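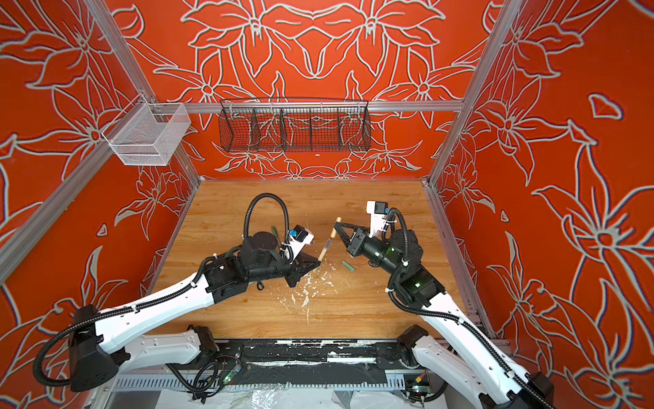
How to Read a Custom Home Builder's Bid Before You Sign It
Updated September 8, 2021

Most advice on hiring a home builder tells you to get three bids and pick the middle one. I don't think much of that. Three bids on three different houses tell you nothing, and if you hand out a sketch and a wish list, three different houses are what you will get.

So start with the paperwork you give them. Each builder should get the same plans, the same site information and the same written list of finishes. If you don't have a finish list, write one, even a bad one. "Mid-grade tile" is a bad one. A tile model and a square-foot price is better.

Step 1. Find the allowances

An allowance is a placeholder for something you haven't picked yet: light fixtures, cabinets, plumbing trim. It's also the easiest place to make a bid look cheap. Circle every one. Then go to a showroom and price what you would really buy.

Reto Nägeli, who estimated for a builder called Dreltham before he went out on his own, told me he could move a bid by $20,000 without touching a single stud. I believe him. Lighting alone will do a good part of it.

Step 2. Look for what's missing

Make your own list before you open the bid, or you'll only check what's on the page. Mine goes like this:

Clearing and stump removal
Rock excavation, with a price per cubic yard
Driveway, including the base
Well or water hookup
Septic or sewer connection
Temporary power and heat
Final grading and seed
Permit and inspection fees
Dumpsters

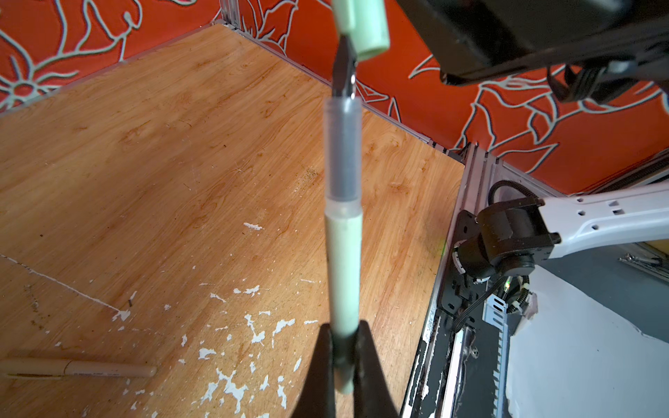

Rock is the one I'd press hardest on. Plenty of contracts say "rock removal by owner" in small type on the back page, and builders like to tell you they rarely hit any. Fine. Then they should have no trouble putting a unit price in writing now.

Step 3. Ask how the builder gets paid

Fixed price means you know the number, and you also pay for whatever cushion the builder put in it. Cost plus means you see the invoices and carry the risk. Salespeople for each will tell you the other is a trap. Either can work if the contract says what counts as a cost. Does the superintendent's truck? Does redoing bad work? Get an answer to that last question in writing.

Step 4. Match the draws to the work

The payment schedule should follow finished stages you can walk up to and check. Be wary of a large draw "at start of framing." Starting is one load of lumber on the lawn. I'd want "framing complete and inspected."

Mechthild Ruchti signed a contract in March with 3 draws due before the roof was on. Her lender balked, and the builder rewrote the schedule in an afternoon, so it can't have been all that fixed.

Step 5. Read the change order clause

You will change something. Check for an administrative fee per change, a markup percentage, and who decides how many days get added to the schedule. One contract I looked at charged $380 for each change order, including changes made to correct the builder's own drawings. The owner asked for that to come out, and it did.

Step 6. Call references you picked yourself

The names on a builder's reference sheet are there for a reason. Permit records are usually open to the public at the building department, and they'll show you recent addresses. Write to a few of those owners. Ask what they paid over the contract price and how long the punch list took. Skip "were you happy?"

If a builder won't answer questions like these before you've signed, don't expect better answers afterward.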